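Ticket: Leaf drop and sticky residue on potted lemon tree
Category: Trees and shrubs / Citrus in containers
Opened: 30 September 2018
Status: Closed

Reported problem
Customer has a Furholm dwarf lemon in a glazed pot, bought from the Ellon branch as a grafted plant. It stood on a south-facing patio all summer and was moved into a heated sunroom. Leaves started dropping within days of the move. The ones that fall are still green. There is a sticky film on the lower leaves and on the floor under the pot. Fruit is holding so far.

Customer has already tried
Watering every day. A half dose of Minhas citrus feed. Wiping the leaves with dish soap and water, once.

First reply
Please stop the daily watering and hold off on the feed until we know more. Push a finger into the potting mix as far as the second knuckle and tell us if it feels wet. Check the undersides of the leaves along the main vein, and the green stems, for small brown bumps that come off with a fingernail. Also let us know how close the pot is to a heater or vent.

Customer update
Mix is wet all the way down. Brown bumps found on the stems and on most of the lower leaves. Pot is 2 feet from a floor vent. The saucer had standing water in it. Last repotted in July, into a pot a good deal bigger than the old one.

Diagnosis
Two separate problems. The bumps are soft scale, and the sticky film is the honeydew they produce. The leaf drop is more likely from wet roots together with the warm dry air off the vent. A large pot holds more water than a small root ball can use, and the tree uses less once the light drops in fall.

Steps given
1. Empty the saucer and raise the pot on feet.
2. Move the tree away from the vent, as close to the glass as possible.
3. Let the top third of the mix dry before watering again.
4. Scrape off the scale with a soft toothbrush, then spray with horticultural oil at the label rate. Cover both sides of the leaves. Keep the tree out of direct sun until the spray dries.
5. Repeat the spray after 9 days.
6. No feed until new growth shows. 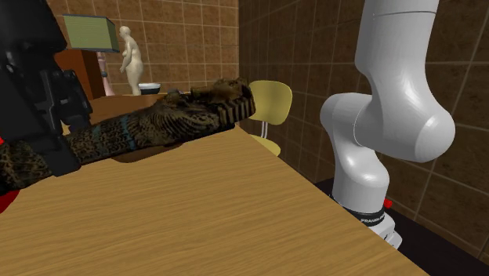

Arm and gripper, with a long patterned object above a light wooden tabletop.

Follow-up
Second spray done. Leaf drop has slowed to the odd leaf. Almost 25 leaves lost in total, mostly from the inside of the tree. A few live scale left near the graft – customer will brush those off by hand.

Customer asked about moving to the Sirnemberg bark mix. Advised waiting until spring, as the roots have been disturbed once this year already.

Closed at customer's request. Reopen if new shoots turn black at the tips or the film comes back.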